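Horseshoe magnets: the Irnlow pair

The Irnlow catalogue calls these "the only magnets a classroom will need", and it lists 286 other things for classrooms, so I had my doubts from the start. Ntombi Venter at our parts swap wanted a pair for her science table and asked if they were worth 30 kroner more than the plain sort. I was in no hurry to say yes. A horseshoe magnet is a very old idea and there isn't much left to improve, whatever the leaflet says. The colours are nice enough, I'll give them that.

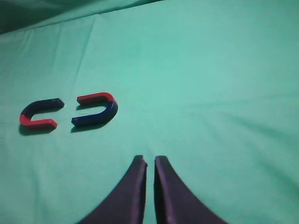
Open ends facing, with a narrow gap. Blue along the top, red along the bottom on the left-hand one.

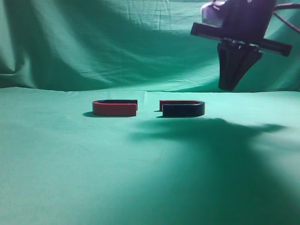 The two curves face away from each other. The dark colour looks black from here.

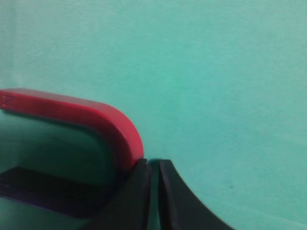 A red corner, very close. The mark near the left could be a Z or a 2 – I wouldn't put money on either.
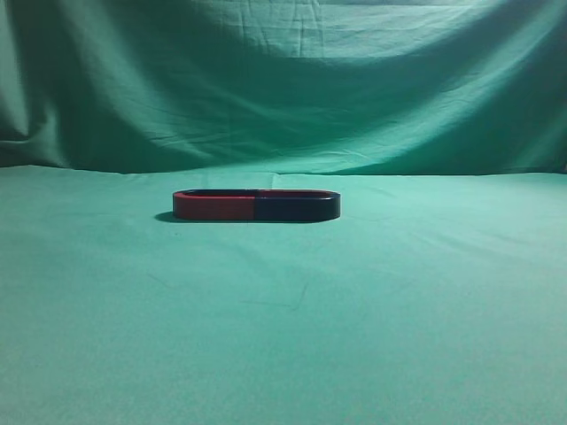
A closed oval on green cloth, red on the left and dark blue on the right.

The leaflet claims a pull of 500 grams. Perhaps, on a good thick steel plate. Bjarke Kirkegaard hung washers off his old pair in September and gave up at 130 grams, and his came with the same promise. I would want to see it done on a proper scale before repeating the bigger number to anyone's pupils.

No keeper bars are listed with the set either. For the price I'd expect them.

Page last changed 22nd February.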